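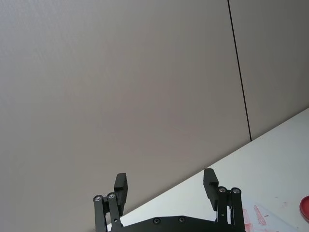 Joyce Were wants the pre-run check cut to one page, on the grounds that operators on the Terneck cell skip to the signature line after the first sheet. Her note came in Sunday and I have gone through the list against it.

Keep:
- Jaws fully open and empty before the arm is enabled.
- Pivot screws on both fingers checked by hand, then with the driver. Torque mark redrawn if broken.
- Base plate screws, same.
- Wrist view confirmed live at the console.
- Table cleared except for items on the job sheet. Work sheets with red marking stay if listed.
- Speed limit set to 20 percent for the first 2 cycles.

Move to the 1,000-cycle service: linkage play, pad wear, cable strain relief. Pad replacement stays at 4,000. Gerrit would like pads at half that. No wear data either way, so left alone.

Open: who may clear a protective stop. Current wording says "trained person," and Makori and Gilcombe read it differently. Proposed wording: the person who signed the check, after looking at the jaws from outside the marked line. Fermín to confirm with Selina.

Reset wording goes in bold on rev C. Old copies to be pulled from the cell binder the same day.

2 comments
0 shares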